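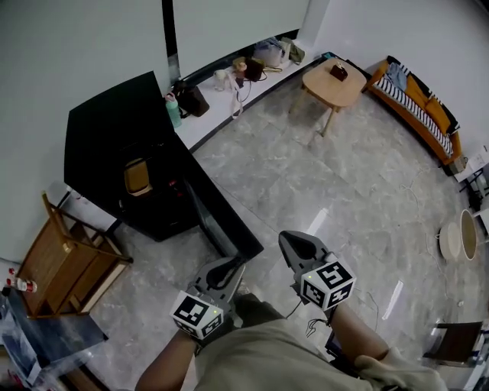 Feb 15, 2019

Left the flat at twenty to seven and caught the first bus out to Werside. Frost on the inside of the windows upstairs, so I sat downstairs by the heater. Got off at the lock and walked the towpath to Ultbridge as planned, all of it this time. In December I gave up at the railway bridge when the path was under water. It has drained now but the surface is bad for the first mile, all ruts and frozen hoof prints.

Not much moving on the canal. Thin ice along the far bank, moorhens walking on it. Two herons before the railway bridge and a third in the field beyond, standing by the fence. I heard a water rail in the reeds below the pumping station and waited a good while but it didn't show. Boots held up. The left one still rubs at the heel and I have put a plaster on.

The boat I went to look at is moored just above the Ultbridge moorings. She is called Vieira, 43 foot, steel, blue paint gone chalky on the roof. The owner had left the key under the gas locker lid as he said he would. Inside she is drier than I expected. The stove is sound but the glass is cracked and the rope seal has gone. There is a soft patch in the floor by the back steps, big enough to put both feet on. I lifted the board and the bilge had a couple of inches of brown water in it. Could be rain from the rear doors, could be the stern gland. I wrote down both.

Engine started on the third try and smoked a lot, then less. I ran it for 20 minutes. The batteries are finished. The water tank wants blacking inside and I would not drink from it as it is.

The mooring is paid to the end of March, and after that it is £1145 a year, which is more than the one at Werside but has a tap and a proper bin store. Parking is a nuisance at either.

Had soup and a roll in the café by the bridge. It has changed hands and the soup was better, the tea worse. Read the survey again while I ate. It is four years old and says the hull was fine then, apart from some pitting on the waterline at the bow. I would want a new one before paying anything. The yard at Skisaslow can lift her out but they have a waiting list, and it would take most of a day to get there with the locks.

Missed the number 61 by a minute or so and had to wait for the next. Home just after four. Legs tired but not bad.

To do: ring Skisaslow about a date. Ask the owner when the rear doors were last done. Price up batteries. Find the heel pads, I think they are in the drawer with the maps.

Beans on toast, then bath.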